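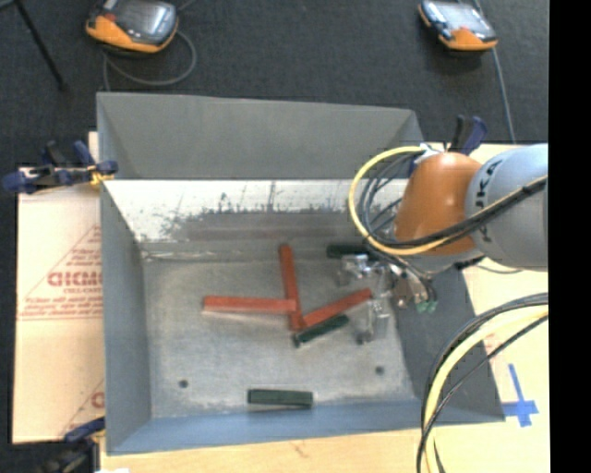 3.2 Containers and surface condition

The way a set of rigid blocks comes to rest in an open container depends on the container at least as much as on the blocks. Earlier work on loose fill has mostly treated the floor and walls as uniform planes with a single friction value. Containers in daily use rarely meet that assumption. In the metal bin of Figure 3 the floor is scuffed and carries lighter streaks, the inner far wall changes from bright and silvery in its upper part to mottled and scraped lower down, and the floor has two small round holes, one near the lower left corner and one toward the lower right. Each of these surfaces can be expected to offer a different resistance to a block that touches it, and a model that assigns them one value will misplace blocks that settle against a wall.

Figure 3. Red and dark green blocks in the open metal bin. Three red blocks form the central cluster; one green block lies apart near the close wall.

We therefore recorded surface condition separately for the floor and for each wall. Two bins were used at the Millham site and a third, of the same nominal size, at Plonow. All three were taken from ordinary storage service and were not cleaned, sanded or painted before the trials. A three-level scale was applied: smooth, worn and scraped. Where a wall showed more than one condition, it was divided into bands and each band was rated on its own. The far wall of the bin in Figure 3 was treated in this way, with the boundary drawn where the bright area gives way to the mottled one. The upper panel above that wall was excluded from the rating. Blocks resting against it would have been above the fill heights considered in this paper.

3.3 Block sets and arrangement classes

Block sets were supplied by Storport in two colors, red and dark green. Color was used only to tell the subsets apart in the records and plays no part in the analysis that follows. The blocks are elongated, so that the direction of the long axis is well defined for every block that can be seen from above. Each trial began with an empty bin. The blocks were released together from a tray held level with the rim, and the tray was withdrawn before any record was made.

A total of 225 trials was carried out under this procedure. Of these, 24 were set aside because at least one block had left the bin or had come to rest on the rim. The remaining trials were sorted by hand into four arrangement classes, following the terms proposed in the Maglaya report:

Isolated. A block touches the floor and no other block.
Paired. Two blocks touch, and neither touches a third.
Crossed. One block rests in part on another, with their long axes at an angle greater than 60 degrees.
Clustered. Three or more blocks form a connected group.

The classes apply to blocks and groups within a trial, and a single trial may contain several of them. The six blocks in Figure 3 illustrate why this matters. The green block near the close wall is isolated by inspection, with a broad stretch of bare floor between it and the others. The red blocks form a cluster in which one block stands nearly vertical in plan view, a second lies almost horizontally with its right end overlapping the first, and a third runs diagonally up to the right. A green block lies under the third at nearly the same angle. Assigning one label to the whole bin would hide the difference between the crowded center and the open floor near the wall.

Overlap in plan view does not by itself establish contact. A block may pass over another with a small gap if its far end is propped on a third. For this reason, contact was checked from the side with a feeler strip wherever two blocks overlapped. Blocks that were partly hidden from above were rated only after the obstruction had been cleared — a step that must not disturb the arrangement, and that was repeated from the beginning if it did.

3.4 Measurement of orientation

Long-axis orientation was measured with respect to the near wall, with zero degrees parallel to that wall. Angles were read from overhead records and rounded to the nearest five degrees. Two readers worked independently on a subset of 50 trials. Where their readings for a block differed by more than one step, the block was read again by both, and the mean of the second readings was kept.

Holes in the floor were treated as features of the container and not as damage. A block whose end lay across a hole was marked, but its angle was measured in the usual way. We had expected that block corners might catch on the hole edges and bias the nearby angles. The Plonow bin has no holes and serves as the comparison case for this question, which is taken up in Section 4.3.

One limitation should be stated before the results. The side walls of the Millham bins are not all upright, and the right wall of the bin in Figure 3 slants outward. A block that slides down such a wall arrives at the floor with a sideways motion that an upright wall would not give it. We did not attempt to separate this effect from that of surface wear. Blocks whose final position was within one block width of a slanted wall are reported in their own row in Table 2 — they are not included in the pooled values for the floor.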